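Trelley Workshop Notes
@trelleynotes
18th June

1/ I promised to write down our rules for working with hand-held grippers, the kind a person carries through a task while a camera on the tool records it. We have used them since February. This will be a long thread, I apologize to those who follow me for bread.

2/ First, where the rules come from. We began with a document of one page. It said "be careful" four times and gave no limits. Two people could read it and do two different things, and both were right. So I started again with a simple test for each rule: can a new operator check it without asking me?

3/ Rule one. Before each session, look at both finger pads. You look at the inner face, and also at the front edge, where the rubber begins to lift. Write the condition in the log with one of our three words: good, worn, replace. Please do not invent a fourth word. We had "okay-ish" in the log for two weeks and I still do not know what it meant.

4/ Rule two. If the pads are worn, you may continue, but the log must say it. If you change the pads, you start a new session number. Do not mix recordings made with old pads and new pads under the same number. The grip is different and the person who uses the data later must be able to know this.

5/ I learned this one in an unpleasant way. We had 2685 recordings in the first set, and 268 of them had no pad condition written anywhere. I went through the videos one by one to fill the field. It took me most of a week, and for many I had to write "unknown". 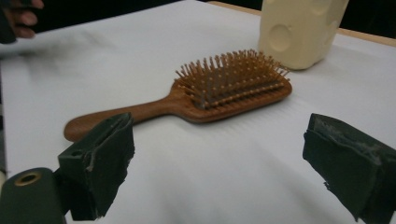
6/ Rule three is about how the tool arrives at the object. Open the fingers fully before you come near. Stop for one breath. Then close. With a hairbrush like this one the handle is the correct target, because it is smooth and the pins on the head will catch on a rough pad. On these pads I would write "worn" at least, the edge on the left one is already peeling. The stop of one breath looks silly on video but it gives a clean starting point for every grasp, and it is much easier to cut the recordings later.

7/ Rule four. One target, named before you start. Other objects may stay on the table, this is normal and we want it. But the operator says the name of the target in the log first, and does not change the decision in the middle. If you change your mind, finish, mark it as failed, start again.

8/ Rule five, hands. A second person may arrange the objects. When the arranging is finished, this person moves the hands back behind the edge of the table and says "clear". The operator waits for the word. If a hand comes into the view before the word, the recording is kept but receives the mark H. We do not delete it. Deleting is a separate decision and it needs two people.

9/ Some colleagues at Wavetti asked me why we are strict with hands when the gripper is held by a human and has no motor force that could hurt somebody. It is a fair question. My answer is habit. The same people work later beside the real arm, and I do not want them to have two kinds of behavior in their head.

10/ Rule six, the cloth. It should lie on the table without tape. Small folds are allowed. Large folds which can lift an object are not allowed, pull the cloth flat first. If the cloth moves during the grasp, write it. We use a plain one, and we change it when there are stains that we can see from a standing position.

11/ Rule seven, light. Do not adjust the lamps during a session. If the light is dim, it stays dim until the session ends. I know it is tempting.

12/ About checking. After each session a different person opens 3 recordings, chosen by the script and not by the operator. If one has a missing field, the whole session goes back. In the second set, some 1503 recordings, we sent back only a few sessions, mostly for the target name.

13/ The people at Nieminen use a longer list than ours. Theirs has a page only for cleaning and I have copied parts of it with their permission. For example: wipe the finger pads with a dry cloth, never with alcohol, and write the time of wiping. I had not thought about the time.

14/ What we do not have yet is a good rule for fatigue. Now we say a pause after every 40 minutes, but people have different wrists and the tool is heavier on one side. If your group has a better number, or a method which is not a number, please write to me.

15/ The full text is on the Irnel board in the folder "tools, hand-held". The version there is newer than the printed one beside the door. I will replace the printed one when I find the laminator.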